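Notebook – bindery bench, June

Started 7 a.m. Job is the Grillstead prayer books, 313 copies in the hall cupboard, devotions to Mary mostly, some litanies at the back. Wornness grading first, then repair. Keep grades simple: A leave alone, B tape hinge, C resew, D retire.

Graded one shelf before coffee. Mostly B. The Magnificat page is the dirtiest in nearly every copy, thumb grease bottom right. Not cleaning it. Dry sponge on the edges only, leave the page be.

The Visitation section has a printing fault – verse line repeated at the page turn, "and whence is this to me" set twice. Same in all the copies checked so far. Pencil note inside the back board, no correction slip until the parish answers. 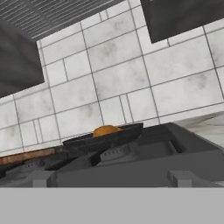
Paste and paper

Wheat starch, 1 part to 6 water, cooked slow, strained twice. Second batch went lumpy, binned it. Third ok. Do not use the batch in the blue lid jar, that is for the Wavmont hymnals and has too much methylcellulose in it for these hinges.

Tissue: the thinner one tears when wet out on the calendar of feasts (coated stock??). Went up a weight. Better, but shows slightly over the red type. Red bleeds a bit if you hang about, so blot straight away, blotter then felt then board.

Tested on one D copy first – Annunciation page, left hand. Red moved on the capital. Cut paste with less water and it held. Use that mix for everthing with rubrics.

Ribbons

Bajwa ribbon came, 7 reels, wrong blue. Too green next to the old ones. Asked for exchange. Meanwhile do white for the Rosary section and leave the blue slots empty. Ends: cut on the slant, no glue, it goes hard and marks the page.

Found inside copies so far: holy cards, a pressed leaf, a novena written out by hand on squared paper, half a bus ticket. All go in an envelope marked with the copy number and back to the parish. Dont throw anything, not even the ticket.

Total leaves to check on the C pile is 3,000 if every one gets opened, which it should. Sewing frame is still set for the hymnals, needs the cords moved in before anybody starts.

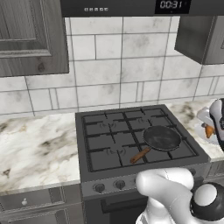
Hood display at 00:31, gray cabinets on both sides.

To do next

– resew first C copy, time it
– ask about the doubled verse again
– Litany of Loreto: one copy is missing the leaf, photocopy from a good one onto the cream stock, grain running head to tail
– more blotters
– D pile stays boxed. They are blessed books so no recycling, parish wants them back for burial

Press left closed on six copies, boards in, weight on top. Open at 4 p.m. and check the hinges.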